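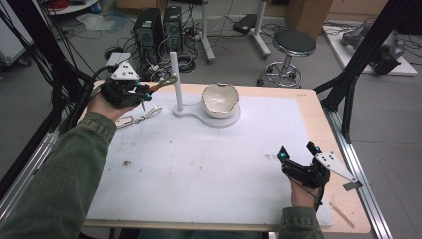
*Figure 6. Hand-held grippers in use at the bench, with the white fixture and bowl on the board.*

## 4.3 Setting Up the Bench and Hand-Held Grippers

This section applies to the Tandbridge bench cell at the Grindon site. It covers preparation of the board, the fixture, and both grippers before a work session. For arm mounting, see Section 5.

**Before you begin:** Confirm that the operator has read Section 2 (Safety) and that the cell log is open at a new page.

1. Switch off power to both grippers at the supply.
2. Clear all items from the board and wipe it with a dry, lint-free cloth. Permanent stains may remain. Replace the board if its surface is raised or cracked.
3. Check that the aluminum rails are tight against the table. Tighten loose fasteners by hand first, then with the supplied key.
4. Place the white fixture at the center of the board, with the post to the operator's left and the bowl on the right-hand circle of the base.
5. Inspect each gripper. The triangular plate must sit flat, and its black dots must be clean and unscratched.
6. Check that the cyan-blue marker knobs near the fingertips are secure. Do not use glue on the knobs.
7. Route the gripper cables away from the bowl and post. Leave enough slack for the operator to reach every corner of the board.
8. Restore power. Open and close each gripper fully three times.
9. Pick up a light object with the left gripper, hold it above the board, and confirm that it does not slip.

> **CAUTION:** Keep fingers clear of the jaws whenever power is on. Sleeves must be close-fitting at the wrist.

> **NOTE:** Do not cover the dots on the plates with tape, labels, or clothing. If tracking is lost, return to Step 5.

### Routine Care

Inspect the jaws and cable connectors after every 200 cycles. Replace the fingertip pads at 1,000 cycles, and record the change in the cell log.

Faults that remain after Step 9 must be reported to Simin Shojaei, Cell Maintenance, on extension 322. The gripper must be tagged and kept out of service until she has signed the log.

Section revised Nov 13, 2018. Approved by Roscoe Escobedo.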